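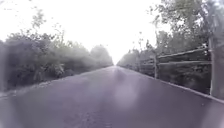

바란사이드 자전거 대행진 자주 묻는 질문

바란사이드 자전거 대행진(Varanside)은 매년 7월에 열리는 비경쟁 장거리 자전거 행사입니다. 참가 신청 전후로 자주 들어오는 문의를 항목별로 정리했습니다. 원하는 내용이 없으면 페이지 맨 아래의 문의 방법을 이용해 주십시오.

바로가기
행사 개요 | 참가 신청과 참가비 | 취소와 양도 | 코스 | 자전거와 장비 | 보급소와 식사 | 안전과 의료 | 당일 일정 | 교통과 숙박 | 완주와 기록

행사 개요

어떤 행사인가요?
바란사이드에서 출발해 발티트데일(Baltitdale)을 거쳐 다시 바란사이드로 돌아오는 자전거 행사입니다. 순위를 매기지 않으며 시상식도 없습니다. 제한 시간 안에 들어온 참가자는 모두 완주자로 처리됩니다.

경주가 아니라면 기록은 재지 않나요?
출발 시각과 도착 시각은 기록합니다. 다만 순위표는 만들지 않습니다. 본인의 기록은 행사 후 신청 페이지에 로그인해 확인할 수 있습니다.

초보자도 참가할 수 있나요?
긴 코스는 하루 종일 자전거를 타 본 경험이 있는 분께 맞습니다. 경험이 적은 분은 짧은 코스를 신청해 주십시오. 짧은 코스는 그란스카(Grandska) 마을에서 돌아오며, 긴 오르막이 시작되기 전에 반환합니다.

참가 인원은 얼마나 되나요?
지난해에는 두 코스를 합쳐 1,601명이 출발했습니다. 올해 정원도 지난해와 비슷한 수준으로 잡고 있으며, 코스별 정원은 신청 페이지에 표시됩니다.

나이 제한이 있나요?
긴 코스는 만 18세 이상만 신청할 수 있습니다. 짧은 코스는 만 14세부터 가능하고, 미성년자는 보호자가 같은 출발조로 함께 신청해야 합니다. 보호자 한 명이 동반할 수 있는 미성년자는 두 명까지입니다.

외국에 사는데 참가할 수 있나요?
가능합니다. 신청서 양식은 한국어와 영어로 제공됩니다. 해외 발행 카드로 결제할 때는 카드사에 따라 본인 인증 단계가 추가됩니다.

참가 신청과 참가비

신청은 언제 시작하나요?
4월 7일 정오에 신청 페이지가 열립니다. 선착순이며, 정원이 차면 자동으로 대기 신청으로 넘어갑니다. 긴 코스가 먼저 마감되는 편입니다.

우편이나 전화로도 신청할 수 있나요?
온라인 신청만 받습니다. 인터넷 이용이 어려운 분은 가족이나 지인이 대신 신청해도 됩니다. 이때 참가자 정보란에는 실제로 자전거를 탈 사람의 이름과 생년월일, 비상 연락처를 적어야 합니다.

참가비에는 무엇이 포함되나요?
번호표, 자전거 부착용 계측 칩, 코스 내 보급소 이용, 회수 차량 이용, 행사 당일 상해보험, 도착 후 식사 한 끼가 포함됩니다. 기념 티셔츠는 별도 구매 품목이며 신청할 때 함께 주문할 수 있습니다.

단체 신청은 어떻게 하나요?
대표자가 단체 이름을 먼저 등록하고, 나머지 구성원이 각자 신청하면서 그 이름을 선택하면 됩니다. 같은 단체는 같은 출발조에 배정됩니다. 단체 인원은 20명까지이고, 이를 넘으면 두 단체로 나누어 등록해 주십시오. 단체 할인은 없습니다.

출발조는 제가 고를 수 있나요?
신청서에 예상 완주 시간을 적는 칸이 있습니다. 이 시간을 기준으로 배정합니다. 특정 시각을 지정할 수는 없습니다. 일행과 같이 출발하고 싶다면 위의 단체 신청을 이용하십시오. 두 사람도 단체로 등록할 수 있습니다.

신청 확인 메일이 오지 않습니다.
먼저 스팸함을 확인해 주십시오. 신청 페이지에 로그인했을 때 상태가 '접수 완료'로 나오면 메일이 없어도 정상적으로 신청된 것입니다. 상태가 '결제 대기'라면 결제가 끝나지 않은 것이므로 같은 화면에서 다시 결제할 수 있습니다.

대기 신청은 어떻게 진행되나요?
취소가 나오면 대기 순서대로 메일을 보냅니다. 메일을 받은 뒤 이틀 안에 결제하지 않으면 다음 순번으로 넘어갑니다. 대기 신청 단계에서는 돈이 빠져나가지 않습니다.

취소와 양도

환불은 언제까지 되나요?
6월 첫째 주까지 취소하면 결제 수수료를 뺀 금액을 돌려드립니다. 그 뒤 행사 2주 전까지는 절반을 환불하고, 이후에는 환불하지 않습니다. 티셔츠는 제작에 들어가면 환불 대상에서 빠집니다.

다쳐서 못 타게 되었습니다. 진단서를 내면 환불이 되나요?
환불 기간이 지난 뒤에는 진단서가 있어도 환불하지 않습니다. 대신 진단서를 내신 분은 참가권을 다음 해로 한 번 미룰 수 있습니다. 행사 전날까지 서류가 도착해야 합니다.

친구에게 참가권을 넘겨도 되나요?
행사 2주 전까지 신청 페이지의 '참가자 변경' 메뉴에서 바꿀 수 있습니다. 변경은 한 번만 가능합니다. 메뉴를 거치지 않고 번호표만 넘겨주면 보험이 적용되지 않고, 확인되는 경우 두 사람 모두 다음 해 신청이 제한됩니다.

코스를 바꾸고 싶습니다.
긴 코스에서 짧은 코스로는 행사 전날 번호표를 받을 때까지 바꿀 수 있습니다. 차액은 환불하지 않습니다. 짧은 코스에서 긴 코스로는 긴 코스에 빈자리가 있을 때만 가능하며 차액을 내야 합니다.

비가 오면 취소되나요?
비가 온다는 이유만으로는 취소하지 않습니다. 호우나 강풍, 낙뢰 경보가 내려지면 코스를 줄이거나 출발을 늦추고, 그래도 위험하다고 판단되면 취소합니다. 결정은 당일 오전 다섯 시까지 홈페이지와 문자로 알립니다. 당일 취소된 경우 참가비는 환불되지 않으며, 다음 해에 우선 신청 기간을 드립니다.

코스

코스 길이와 오르막은 얼마나 되나요?
긴 코스는 77킬로미터이고 누적 상승 고도는 1,778미터입니다. 오르막은 대부분 그란스카를 지난 다음에 몰려 있습니다. 짧은 코스는 그란스카까지 이어지는 완만한 길을 왕복합니다.

노면 상태는 어떤가요?
두 코스 모두 전 구간이 포장도로입니다. 발티트데일로 내려가는 길에 보수한 자리가 이어지는 구간이 있고, 농가 출입로 앞에는 흙이나 자갈이 나와 있을 때가 있습니다. 숲을 지나는 구간은 비가 그친 뒤에도 오래 젖어 있으니 속도를 줄여 주십시오.

도로는 통제되나요?
출발 직후 바란사이드 시내 구간만 통제됩니다. 나머지는 일반 차량과 함께 쓰는 도로이며, 모든 참가자는 교통법규를 지켜야 합니다. 신호 위반이나 중앙선 침범이 확인되면 번호표를 회수합니다.

길 안내 표지는 있나요?
갈림길마다 노란 바탕에 검은 화살표가 있는 표지를 세웁니다. 갈림길을 지난 뒤에는 같은 색의 작은 확인 표지가 하나 더 나옵니다. 한참을 가도 표지가 나오지 않으면 마지막 표지까지 되돌아가십시오.

GPX 파일을 받을 수 있나요?
행사 한 달 전에 신청 페이지에 올립니다. 공사 때문에 코스가 바뀌면 파일을 교체하고 메일로 알립니다. 예전 해의 파일은 쓰지 마십시오. 알하산(Alhassan) 다리 부근의 진입로가 지난해와 다릅니다.

가장 힘든 구간은 어디인가요?
알하산 다리를 건넌 다음 시작되는 오르막입니다. 처음에는 경사가 낮다가 숲이 끝나는 지점부터 급해집니다. 내려서 끌고 올라가도 되지만, 이때는 도로 오른쪽 가장자리로 붙어 걸어 주십시오.

미리 코스를 달려 봐도 되나요?
공공도로이므로 언제든 달릴 수 있습니다. 다만 행사 당일이 아니면 표지와 보급소가 없습니다. 그란스카와 발티트데일 사이에는 가게가 없으니 물을 넉넉히 챙기십시오.

제한 시간이 있나요?
긴 코스는 평균 시속 12킬로미터를 기준으로 통과 마감 시각을 정합니다. 마감 시각은 보급소마다 게시됩니다. 마감 후 도착한 참가자는 회수 차량에 타거나, 번호표를 떼고 개인 자격으로 계속 갈 수 있습니다. 짧은 코스에는 중간 마감이 없고 도착 마감만 있습니다.

자전거와 장비

어떤 자전거로 참가할 수 있나요?
도로용 자전거, 산악자전거, 하이브리드, 접이식, 2인용 자전거 모두 가능합니다. 앞뒤 브레이크가 모두 작동해야 합니다. 브레이크가 없는 고정기어 자전거와 외발자전거로는 참가할 수 없습니다.

전기자전거도 되나요?
페달을 밟을 때만 보조하는 방식이면 됩니다. 스로틀 방식은 안 됩니다. 배터리를 충전할 수 있는 곳은 코스 안에 없으므로, 긴 코스를 신청할 때는 오르막에서 소모되는 양을 고려하십시오.

헬멧은 꼭 써야 하나요?
써야 합니다. 헬멧이 없으면 출발선에 설 수 없습니다. 현장 대여는 하지 않습니다.

전조등과 후미등도 필요한가요?
후미등은 모든 참가자에게 필수입니다. 전조등은 필수 품목에 들어 있지 않지만 첫 출발조와 긴 코스 참가자에게는 권합니다.

에어로바를 달아도 되나요?
달 수 없습니다. 초반에 여러 명이 붙어 달리는 구간이 길어 모든 코스에서 금지하고 있습니다. 출발 전 점검에서 떼어 달라고 요청할 수 있습니다.

펑크가 나면 도와주나요?
정비 차량이 다니지만 오래 기다릴 수 있습니다. 여분 튜브, 타이어 레버, 펌프는 직접 챙기십시오. 보급소에는 바닥 펌프와 기본 공구가 있습니다. 정비 작업 자체는 무료이고 교체한 부품 값만 받습니다.

출발 전에 점검을 받을 수 있나요?
전날 번호표 배부장 옆에서 브레이크와 타이어, 체인을 봐 드립니다. 당일 아침에는 급한 문제만 처리합니다. 바퀴 정렬이나 변속기 교체처럼 시간이 걸리는 작업은 미리 자전거 가게에서 받고 오십시오.

보급소와 식사

보급소는 어디에 있나요?
긴 코스는 그란스카, 알하산 다리, 발티트데일에 있고 돌아오는 길에 그란스카를 한 번 더 지납니다. 짧은 코스는 그란스카 한 곳입니다.

무엇을 주나요?
물, 전해질 음료, 바나나, 소금 넣은 삶은 감자, 쌀과자를 준비합니다. 발티트데일에는 주먹밥과 국이 있습니다. 일회용 컵은 놓지 않으니 물통을 가져오십시오.

채식을 합니다. 먹을 것이 있나요?
발티트데일의 주먹밥은 절반이 채식용이고 따로 표시해 둡니다. 도착 후 식사는 신청서에서 일반식과 채식 중에 고를 수 있습니다. 국은 멸치 육수를 씁니다.

알레르기가 있습니다.
보급소 음식의 성분표는 행사 2주 전에 홈페이지에 올립니다. 여러 음식을 한 공간에서 준비하므로 미량 혼입까지 막지는 못합니다. 증상이 심한 분은 개인 음식을 가져오십시오.

개인 보급품을 맡길 수 있나요?
발티트데일 보급소로 보내는 작은 봉투 하나를 맡길 수 있습니다. 당일 출발 한 시간 전까지 접수하고, 번호를 적은 이름표를 달아 드립니다. 유리병과 냉장 보관이 필요한 음식은 받지 않습니다.

안전과 의료

사고가 나면 어떻게 하나요?
생명이 위급한 상황이면 먼저 긴급 신고 번호로 전화하고, 그다음 번호표 뒷면의 상황실 번호로 연락해 주십시오. 가까운 곳의 표지 기둥에 적힌 번호를 불러 주면 위치를 바로 찾을 수 있습니다.

보험은 어디까지 적용되나요?
출발선을 지난 때부터 도착선을 지날 때까지 본인의 상해를 보장합니다. 자전거 파손과 도난, 다른 사람에게 입힌 손해는 포함되지 않습니다. 개인 배상책임 보험은 따로 확인하십시오.

이어폰을 껴도 되나요?
양쪽 모두 금지입니다. 한쪽만 끼는 것도, 골전도 방식도 안 됩니다.

휴대전화가 잘 터지나요?
알하산 다리에서 발티트데일로 넘어가는 고개 주변은 신호가 약합니다. 이 구간에는 무전기를 가진 안전요원을 배치합니다. 코스 지도는 출발 전에 기기에 저장해 두십시오.

중간에 포기하고 싶으면요?
보급소에서 진행 요원에게 말하고 칩을 반납한 뒤 회수 차량을 기다리면 됩니다. 차량은 자리가 차는 대로 출발합니다. 개인 차량으로 돌아갈 때도 칩은 반드시 반납해 주십시오. 반납하지 않으면 상황실에서 아직 코스에 남아 있는 사람으로 보고 찾게 됩니다.

당일 일정

번호표는 언제 받나요?
행사 전날 오후와 당일 아침 두 차례 배부합니다. 당일은 줄이 길어 전날 수령을 권합니다. 신분증이 필요하며, 대리 수령은 신분증 사본과 위임 메일이 있을 때만 가능합니다.

몇 시에 출발하나요?
긴 코스 첫 조가 오전 일곱 시에 출발하고, 짧은 코스는 긴 코스가 모두 나간 뒤인 오전 아홉 시부터 시작합니다. 조별 시각은 행사 일주일 전에 문자로 보냅니다.

출발 시각에 늦으면 탈 수 없나요?
같은 코스의 마지막 조까지는 뒤쪽에 붙어 출발할 수 있습니다. 통과 마감 시각은 늦춰지지 않습니다.

짐 보관소가 있나요?
출발장 안쪽에 있습니다. 번호표 하단의 이름표를 떼어 가방에 다십시오. 귀중품은 맡지 않습니다.

샤워장이 있나요?
바란사이드 체육관 샤워장을 쓸 수 있습니다. 수건과 비누는 없습니다. 도착이 몰리는 오후에는 기다려야 합니다.

교통과 숙박

주차할 곳이 있나요?
강변 주차장을 무료로 엽니다. 출발장까지 자전거로 몇 분 걸립니다. 시내 도로변은 새벽부터 견인 구역이 되니 전날 밤에도 세워 두지 마십시오.

기차에 자전거를 실을 수 있나요?
바란사이드역에 서는 완행열차에는 자전거 칸이 있으나 예약을 받지 않습니다. 바퀴를 떼고 가방에 넣으면 일반 수하물로 실을 수 있습니다.

숙소를 소개해 주나요?
예약 대행은 하지 않습니다. 자전거를 실내에 둘 수 있는 숙소 목록을 홈페이지에 올려 두었습니다. 7월은 성수기라 일찍 차는 편이고, 시내에 방이 없으면 그란스카 쪽도 알아보십시오.

야영을 해도 되나요?
강변 야영장을 이용할 수 있으며 예약은 야영장에서 직접 받습니다. 주차장에서의 차박과 취사는 금지되어 있습니다.

완주와 기록

완주증은 어떻게 받나요?
행사 사흘 뒤부터 신청 페이지에서 내려받을 수 있습니다. 종이 완주증은 현장에서 신청하면 우편으로 보냅니다. 완주 메달은 도착선에서 드립니다.

기록이 나오지 않습니다.
칩이 떨어졌거나 방향이 잘못 붙으면 읽히지 않는 경우가 있습니다. 개인 기기의 주행 파일을 보내 주시면 확인 후 수기로 입력합니다. 접수는 행사 후 2주까지입니다.

사진은 어디서 보나요?
알하산 다리와 도착선에서 촬영한 사진을 번호별로 올립니다. 본인 사진의 삭제를 원하면 번호와 함께 메일을 보내 주십시오.

잃어버린 물건이 있습니다.
분실물은 품목과 발견 장소를 적어 홈페이지에 한 달 동안 게시합니다. 택배로 받을 때 배송비는 받는 분이 부담합니다. 물통과 음식물은 보관하지 않습니다.

문의 방법

신청 페이지의 '문의하기'에 신청 번호와 내용을 적어 주십시오. 답변은 평일 기준 사흘 안에 드립니다. 행사 주간에는 답변이 늦어질 수 있으며, 당일 문의는 출발장 안내소에서만 받습니다.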